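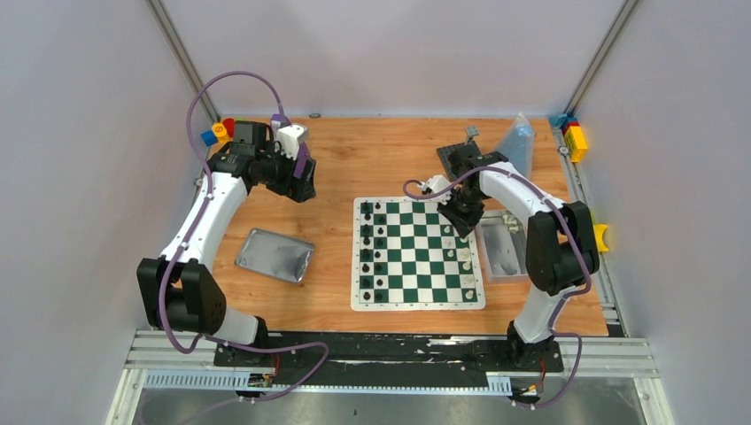

**Drindby, November 4, 2025**

# Brollavura to open second library and games room in Horkberg

Brollavura, the community learning charity based in Drindby, has confirmed that it will open a second public reading and games room in the neighbouring town of Horkberg in March.

The new room will occupy the ground floor of the former Bettencourt drapery on the market square, which has stood vacant for 15 years. Brollavura has signed a lease on the building and will begin repairs to the roof and front windows this month.

The Horkberg room will offer a lending shelf of 212 board games, a children's reading corner and a quiet study area. Residents of both towns will be able to borrow up to two games at a time with an ordinary library card. There will be no charge for borrowing or for use of the tables during opening hours.

Demand at the Drindby room has grown steadily, and many regular visitors travel from Horkberg by bus. A local room will shorten that journey and allow longer evening sessions, including a beginners' chess evening and a monthly games afternoon for families.
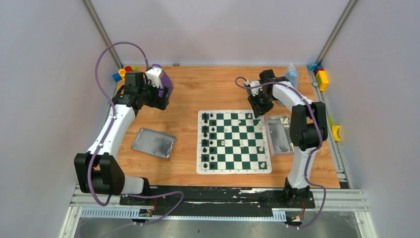 *A wooden tabletop with pale panels on three sides.*

The charity will continue to run the Drindby room on its present timetable. Games borrowed in one town may be returned in the other, and a shared catalogue will be available at both front desks before the opening.

Brollavura welcomes donations of complete games in good condition. These may be handed in at the Drindby front desk during normal opening hours. Puzzles and electronic games cannot be accepted at present.

Opening hours for Horkberg will be published once the building work is complete.

**About Brollavura**

Brollavura provides free reading rooms, games lending and study space for people of all ages in Drindby and the surrounding area.

**Ends**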